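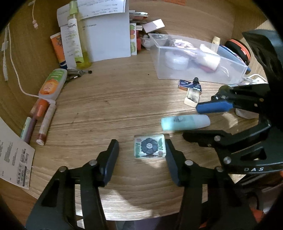 Two Months With the Jusiton Hand Grippers

I bought the two-gripper kit from Jusiton in March, after going back and forth on the price for most of the winter. The pair cost me 592 dollars with shipping. You hold one in each hand and do ordinary jobs with it, and what you record goes toward training an arm later on. I don't own the arm yet. I wanted to find out first if I could stand doing the recording part.

Most of my practice is sorting small stuff on the round table. Tubes, cartons, a flower tile, a clear storage box to put things in. I move a tube over, set it down, pick up the next thing. A gripper in each hand feels clumsy for the first week and then it doesn't.

What I like

The fingers open and close on linkages with plain round pivot pins, and I haven't had one work loose. Tubes are easy. I can grab one from the side without knocking over whatever is next to it, most of the time.

The software side is simple. Flostine is the program I use to trim and name the clips. I have 3,185 saved so far and it opens the whole folder without trouble. It did lose my labels once after an update, so now I keep a copy on another drive.

What I don't like

Weight. After nearly 2 hours my wrists are done, and the right one goes first. Pruitt sells a lighter set, but it costs a lot more and the wait was long when I asked.

Flat things are hard. Cards and thin packets take me three or four tries if they're lying flush on the wood. I slide them to the edge of the table, but then every clip has the same slide in it.

The manual is thin. Setup took me an evening, and the page on calibration skips a step — you have to close both grippers fully before you turn them on.

Would I buy it again

Yes, at this price. If you only want to try it out, Trorndale rents a similar kit by the week, and 2,000 clips is doable in that time if you keep at it. I'm going to work on cards next and will post the settings I end up with.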